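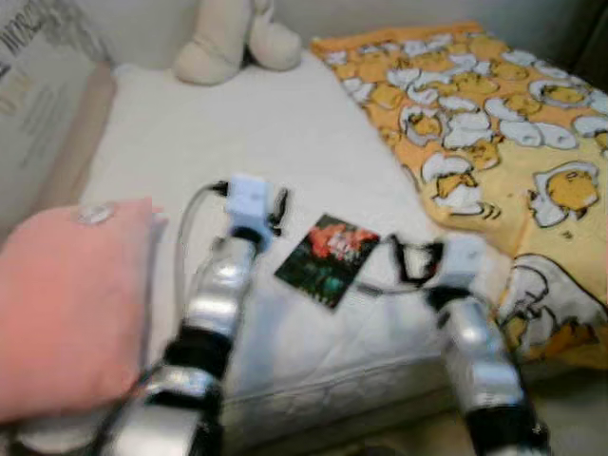 **Heel pain first thing in the morning, four months on. What helped you?**

Posted in Feet, Joints and Backs, 11/1/22

**marrowfat**

I have had pain under my left heel for four months. It is worst when I get out of bed. The first few steps feel like treading on a stone, then it eases off as I move about, and it comes back in the evening if I have been sitting for a while. There is no bruise and no swelling that I can see. I didn't fall or twist anything. It just started in the summer and never went away.

I work in a garden centre near Livside. My shift is nine hours and most of it is on concrete. I wear the safety shoes that work gives us, and they are flat inside with hardly any padding. I am in my fifties and I could do with losing some weight, which I know won't help.

I went to the surgery and saw the nurse practitioner. She pressed on the heel, found the spot straight away and said it was plantar fasciitis. She gave me a sheet of stretches and said it usually settles but can take many months. I did the stretches for a fortnight, felt no different and mostly stopped, which I realise is my own fault.

Things I have tried so far:

- gel heel cups from the chemist (comfortable for a week, then they went flat)
- ibuprofen gel
- rolling my foot on a cold bottle in the evening
- staying off it for a long weekend, after which the first morning back was as bad as ever

My phone tells me I do well over what I need to in a day, so I've wondered whether to cut right down. One page I read says rest it completely and another says keep walking or it will stiffen up.

What I'd like to know is:

1. Do I rest or keep moving?
2. Are proper insoles worth the money? I have been looking at the Wurnex ones, which are firm with a raised arch, but they are not cheap and I can't find anyone who has worn them at work.
3. Is a night splint any use, or will I just kick it off?
4. At what point do I go back to the surgery?

I can't take time off for this. We get busy again with Christmas trees and I am on my feet the whole time.

---

**lowgate_physio_asst**

I am a physiotherapy assistant, so I see a lot of heels, but I haven't seen yours. Take this as general information and go by what your own surgery says if it differs.

What you describe is very typical. The plantar fascia is a thick band that runs along the sole from the heel bone to the toes. It tightens up while you are asleep or sitting, and those first steps pull on it. It's common in people who stand on hard floors all day. It does get better for most people, but it is slow, and a fortnight of stretching is too short to judge by. I would give it three months of doing the exercises every day before deciding they don't work for you.

**Rest or move.** Somewhere in between. Complete rest tends to make the calf tighter and the foot weaker, and then the trouble starts again when you go back to work. Keep walking, but cut out what you can control. If you do a nine hour shift and then walk the dog for an hour, the dog walk is the bit to shorten for now. On your days off I would keep it fairly low. One of the leaflets we used to hand out suggested 3000 steps on a day off as a starting point and adding a bit each week if the next morning was no worse. The exact figure doesn't matter much. The next morning is the guide. If the first steps are clearly worse than the day before, you did too much.

**Stretches.** Do these before you stand up in the morning as well as later in the day:

- Sit on the edge of the bed, cross the sore foot over the other knee, take hold of the toes and pull them gently back until you feel a pull along the sole. Hold for 20 seconds, let go, and repeat a few times.
- Stand facing a wall with the sore foot behind, heel flat on the floor and knee straight. Lean in until the calf pulls. Same length of hold.
- Do that one again with the back knee slightly bent. It reaches the lower part of the calf, and people tend to leave it out.

**Strengthening.** This is often missing from the sheets. Stand on a bottom step with a rolled-up towel under your toes, heels over the edge. Hold the banister. Go up slowly onto your toes, pause, and come down slowly. Start with both feet together and move on to one foot when that is easy. Every other day is enough. It can be a bit sore while you do it. It shouldn't be a lot worse the next day.

**Insoles.** I don't know the Wurnex ones so can't comment on them. In general, the evidence for expensive made-to-measure insoles over ordinary shop ones isn't strong. Something with a bit of arch support and a cushioned heel is reasonable. Check it fits inside a safety shoe without pushing your foot up against the toecap. Take the flat liner out first. You should also ask work, as some employers will pay for a different pair of safety shoes if you bring a note, and an anti-fatigue mat by the till costs them very little.

**Night splint.** Some people find it helps the morning pain. Plenty give up on it because it is uncomfortable. I would leave it until you have done the exercises properly for a few weeks. Don't walk about in one, you will slip.

**Going back.** Go back if it's no better after a few months of doing the above, or sooner if the pain is getting steadily worse or is stopping you working. Don't wait at all if you have:

- numbness or tingling in the foot
- pain in the heel at night or when you aren't putting weight on it
- redness, heat or swelling
- a temperature or feeling unwell with it
- pain that came on suddenly with a pop or snap
- diabetes, or anything else that affects the feeling or blood flow in your feet

Be careful with ibuprofen tablets if you are on blood pressure medicine or have had stomach trouble. A pharmacist can tell you whether they are all right for you.

And never go barefoot on hard floors at home. Keep a pair of supportive slippers or sandals by the bed and put your feet straight into them.

---

**tinroof**

Had this in both feet. Got rid of it with new shoes. Bin the work ones and get running shoes.

---

**marrowfat**

Can't wear running shoes, they have to have toecaps. We have trolleys and pallets coming through.

---

**tinroof**

Fair enough. You can get trainers with toecaps in. Mine were from Clikex but I think they have stopped doing the wide fitting.

---

**hob_and_kettle**

I worked in a school kitchen with this for over a year so I can tell you how it went for me. I am not medical.

I bought the Wurnex insoles, the full length ones. They are very hard to start with. I wore them for a whole shift on the first day and my arches ached so much I nearly sent them back. The leaflet in the box says to build up, an hour or so at first, which I hadn't read. After a couple of weeks I stopped noticing them. Did they cure it? I don't know. I started doing calf stretches properly at the same time, so it could have been either. They did last, I'll say that, much longer than gel ones. You may need to trim the toe end.

The night splint I had was the boot type and I took it off in my sleep most nights. A friend had the sock type with a strap to the toes and got on better with it. It left her toes a bit sore.

What made the most difference at work was sitting down for my break. I used to spend it running errands round the building. I also swapped shoes at dinner time, so I had two pairs on the go and my feet weren't in the same position all day. If your work does the safety clogs as well as the shoes, ask for both.

I paid for a few sessions at the Guo clinic when I was fed up. They did some massage and taping. The tape was good for a day or two at a time and I learned to do it myself from them, so I'd say it was worth one visit, but I wouldn't book a course of them. It didn't change how long the whole thing took.

It went slowly. I had good weeks and then a bad one for no reason that I could see. I kept a note on the calendar, just a mark out of ten for the first steps each morning, and looking back over a month I could see it coming down when it didn't feel like it. By the next October I'd stopped keeping the note.

I still do the stretch against the wall while the kettle boils. If I leave it for a week or two I get a small twinge, so I start again.

---

**marrowfat**

Thank you both. I've put sandals by the bed and started the step exercise last night, holding on to the banister. It wasn't as painful as I thought it would be. I'm going to ask my manager about the mat and a second pair of shoes before I spend anything on insoles. No numbness or any of the other things on the list, and I am not diabetic, so I will stick with the exercises for now and go back to the surgery in the new year if it is the same.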